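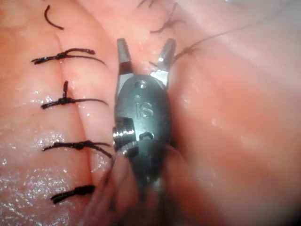

Issue 60, page 5

Feditz hospital to keep its day surgery unit

The day surgery unit at Feditz hospital will stay open after the district agreed to pay for repairs to the east wing. Patients had been told in September that all planned operations might move to Restach, a journey of 80 minutes by bus.

The east wing is the oldest part of the site. It dates from 1774 and was built as a grain store, and its roof has let in rain for several winters. Two wards on the top floor are already shut. The repairs will be carried out by Carvalho, a building firm from Restach, and will start with the roof and the gutters before moving on to the windows.

During the work the main entrance will be closed and visitors should use the side door on Mill Lane. The car park will lose one row of spaces - those nearest the chapel - and the bus will stop outside the library instead. Blood tests will be done at the Wukura health centre, where the doors open at 8 am.

Appointments already booked will go ahead as planned. Anyone whose operation has to be moved will get a letter with a new date. The hospital shop and the canteen will both stay open, though hot meals will stop at 2 pm until the kitchen has been rewired.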